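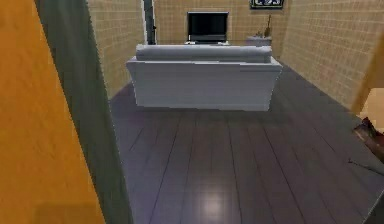
The living room in our simulator, coming in past the orange wall.

Nondari is hiring a planning and control engineer

Hi! I run the navigation software group at Nondari, and I'm looking for one more person to join us (there are 6 of us right now, so you'd be noticed right away). We write the code that gets a mobile robot from one room to another without clipping a door frame, and we try nearly all of it in simulated apartments like this one before it goes anywhere near hardware.

You'd mostly be working on Brestovier, our local planner. It's C++ with a Python layer on top for tests, and it's good at open floor and pretty clumsy around furniture. Getting behind a sofa is still a bad day for it. I'd love for you to take that over completely, cost functions and all, and tell me where I went wrong the first time! 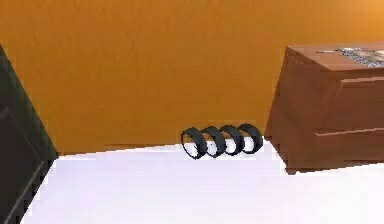 One of our simulated test rooms, picked by Ghazal Soltani,
Navigation Software Lead

Then there's the small stuff on the floor. Four black rings in a row next to a wooden cabinet sound easy enough, but thin shapes with a hole in the middle are a headache for an obstacle map, and you'd be working with Gyu-bin Ban on the perception side to sort that out. We have over 80 test rooms now and I keep wanting more of them.

What I'm hoping you bring:
A few years of C++ that other people have had to read
Some motion planning, from a job or a degree or your own projects
Patience with flaky tests (we have 13 I'm embarrassed about)
ROS is nice to have, and so is any rendering or physics engine work

The job is full time at our Brindudholm office, with two days a week from home if you like. Eoin Keane looks after our build machines and will get you set up in your first week.

To apply, send me a resume and a link to some code, or just a page about a planner bug you fixed and how you found it. I read those first. We'll have one call, then a paid half-day working on a real ticket with us, and that's it. Applications are open through the end of December 2021, and I'll write back to everyone.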